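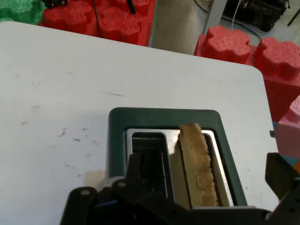 图1 腕部相机视角下的烤面包机,右槽里竖着一片面包,左槽空着

# 夹面包这件事:两种夹爪、两种控制方式的对比试验

先交代一下题目。我们组做的是"把面包片放进烤面包机,再从烤面包机里取出来"。开题的时候老师问我为什么不选个更有技术含量的,我当时还挺心虚的,做完以后一点也不心虚了(真的,谁觉得简单谁来试试)。面包片软、会掉渣、每片厚度还不一样,槽口又窄,夹爪稍微歪一点就顶在槽边上。机械臂从头到尾没换过,换的是夹爪和控制器,所以这份报告基本上就是在讲这两样东西。

我的搭档是 Setareh Sharifi,她负责控制这一块,我负责夹爪、相机标定和跑试验。下面写"我们"的地方是一起商量过的,写"我"的地方如果有错,算我的。

## 一、手头的东西

夹爪有两种。一种是 Ustetti 的连杆式夹爪,手指靠连杆带着动,张合的时候指尖走的是一段弧线。另一种是 Sikia 的直线导轨式,两个指头沿导轨平着往中间走,看起来规规矩矩的。Ustetti 那只是实验室以前就有的,Sikia 那只是这次用项目经费买的,大约3000块,占了我们预算的一大半,所以一开始我特别希望它赢。

控制器也有两种。Musside 是机械臂原来配的,我们用的是最普通的位置模式:给一个开合量,它就走到那个开合量,中间碰到什么它不管。Soltani 是 Setareh 在上一门课里就用过的一块控制板,可以读电机电流,她拿电流粗略地当夹持力来用,到了阈值就停。严格讲这不算真正的力控,指尖上没有力传感器,电流里面还混着摩擦,冷机和热机的读数也不太一样。不过写起来太长,后面我就直接叫它"限力模式"了,请老师见谅。

相机装在腕部,跟着夹爪一起走。本来方案里还有一个固定在外面的相机,后来标定老是对不上,又赶上要交中期报告,就先放下了。

## 二、任务怎么定的

放和取其实是两个任务。放的时候,面包已经在夹爪里了,要对准槽口竖直往下送;取的时候,面包露在槽口上面的只有一截,夹爪得从上面下去,把露出来的这一截夹住,再往上提。

我们起初两个都想比,做了几天发现不现实,每次试验之间要换面包、扫渣、把烤面包机推回原位,慢得要命。最后正式统计的只有"取"。"放"也做了,但是只留了一些观察笔记,没有成体系的数据,我在第五节里写了一点。

烤面包机全程不通电。这个是实验室的规定,我们也完全赞成,夹爪下去的时候离里面的发热丝很近,通着电谁敢在旁边站着啊。所以我们的"取面包"是取没烤过的面包,真烤过的会更脆,结论能不能搬过去我不敢说。

算成功的标准是:面包整片离开槽口,提到预定高度停住,没有掉,也没有断。掉渣不算失败,指头压出印子也不算失败,但是要记下来。断成两半、滑落、夹空、把烤面包机一起带起来,都算失败。最后一种听起来很离谱,我们真的遇到过,后面会讲。

## 三、先淘汰掉的组合

按道理两种夹爪配两种控制器,应该把组合全部跑满。我的计划表也是这么画的,还涂了颜色。结果预试验的时候 Sikia 那边就出了状况。

问题在指头的厚度。它的指尖是一整块,比较宽,贴着面包往下走的时候,外侧会先碰到烤面包机的顶面。要躲开顶面,就只能夹得很浅,夹浅了面包的边就被捏烂,一提就剩一小条皮在指头上。我试着把下降高度一点一点往下调,能稳定工作的范围大概也就那么一丁点,烤面包机稍微挪一下就完了。Setareh 说可以自己打印一副薄指尖换上去,我也画了图,打印出来第一版太软,夹的时候会往外翘。第二版还在改,没赶上。

所以 Sikia 没有进正式试验。我很不甘心,但也得老实写:这个结果说明的是"原装指尖不适合这个槽口",说明不了这只夹爪本身不好。后来我用它夹过杯子和纸盒,稳得很,重复定位也比 Ustetti 那只好。买之前我只看了行程和最大夹持力,没有去量指尖的厚度,下次买东西一定先拿卡尺和尺寸图坐下来对一遍。

Ustetti 的指头薄一些,而且是斜着伸下去的,更容易从侧面让开顶面。它的麻烦是走弧线:合拢的时候指尖高度会变,位置给得准,合上以后就不准了。我做了一个很土的补偿,把不同开合量下的指尖高度量出来,做成一张表,合拢的同时让机械臂跟着补一点。土归土,挺管用的!

## 四、正式试验:同一只夹爪,换控制方式

剩下的对比就很干净了,夹爪固定用 Ustetti,一组用 Musside 的位置模式,一组用 Soltani 的限力模式,每组各跑100次。面包用同一个牌子同一个规格的切片,两组轮着来,免得哪一组全赶上放干了的那一袋。八月份实验室很闷,面包开了袋以后软硬变得特别快,轮着来这个主意是 Setareh 提的,事后看幸好听了她的。

结果放在表里:

| 控制方式 | 试验次数 | 失败次数 |
|---|---|---|
| Musside 位置模式 | 100 | 19 |
| Soltani 限力模式 | 100 | 2 |

差距比我预想的大。我原来猜限力模式会好一些,但没想到位置模式会差成这样,还回去翻了记录,怕自己把哪一段抄错了。

位置模式的失败大多跟厚度有关。开合量是照着中等厚度的面包调的,碰到薄的就夹不紧,提到半路滑下去;碰到厚的就捏过头,从夹的地方断开。我试过把开合量往小调,薄的好了,厚的断得更多,再往大调又反过来。调来调去就是在两种失败之间搬家。

把烤面包机一起带起来也发生在位置模式下。那次面包摆得偏,一侧指头下去的时候卡进了面包和槽壁之间,合拢以后连面包带槽边一起夹住了。控制器不知道自己夹到了什么,照样往上提,烤面包机就跟着离开了桌面。我手放在急停上,反应还算快,机器没摔着,就是心跳了半天。从那以后我们给腕部加了一个很简单的负载判断,提起的时候电流太大就停。为了公平,这个判断两组都加了,已经跑过的部分也重新跑了一遍(对,重新跑,那几天我做梦都是面包)。

限力模式失败的两次,一次是阈值到得太早。夹爪刚碰到翘起来的面包皮,电流抖了一下,它就以为夹住了,提上来是空的。另一次面包本来就有一道裂口,怎么夹都会断,我们讨论过要不要剔除,最后还是算失败,规则是先定好的,不能看了结果再改。

限力模式也有代价,就是慢。为了让电流读数稳定,合拢速度要压得很低,站在旁边看着会忍不住想帮它一把。指印倒是明显浅了。完整的耗时记录我放在随报告一起交的表格里,正文就不抄了。

## 五、一些没有数据但是值得写的

**关于"放"。** 放比取难,难在看不清。面包夹在手里的时候,它自己就把腕部相机的视野挡住一大块,越往下送,槽口看得越少。我们后来的做法是先空着手从上面看一眼,把槽口的位置记下来,再去拿面包,回来以后凭记忆往下送。烤面包机只要中间没被碰过,效果还不错。碰过了就得重来。这个时候我就特别怀念那个没标定好的外部相机。

**关于腕部相机的遮挡。** 夹爪本身也会挡。从图1就能看出来,烤面包机靠下的那部分藏在夹爪后面,我们检测槽口的时候只能用顶面。好在顶上是一圈深青绿色的塑料,中间围着银色的金属,颜色对比够明显,分割起来比较省事。金属在灯底下会反光,我调了好久的曝光,最后是关掉自动曝光才稳下来的。

**关于面包屑。** 请后来的同学重视面包屑。连杆的缝里会进屑,进多了夹爪合拢时的摩擦变大,限力模式的电流读数就跟着往上漂,阈值等于白调。我们是跑到后半段才发现的,Setareh 看曲线觉得基线不对,拆下来一清,基线就回去了。之后改成每换一袋面包就刷一次夹爪。前半段的数据有没有受影响,我觉得多少有一点,但是方向是对限力模式不利的,所以不改变表里谁好谁差。

**关于急停。** 手别离开。

## 六、还想做的

薄指尖做出来以后,我想把 Sikia 补进去,在同样的规则下再跑一轮,这样才算对得起那笔钱。Setareh 想做的是先用位置模式快速合到快要碰到的地方,再切到限力模式慢慢夹,她已经在仿真里写了一半,速度问题应该能缓解不少。我们对切换点怎么选还有分歧,她想用相机估厚度,我觉得腕部相机在那个角度估不准,还不如直接留一个保守的余量。

还有就是换别的面包。有人建议试试贝果,我看了一眼槽口的宽度,决定先不回复。

代码和原始记录都放在组里的共享盘上,文件夹名字起得比较乱,带 final 字样的有好几个,请以修改时间最晚的那个为准。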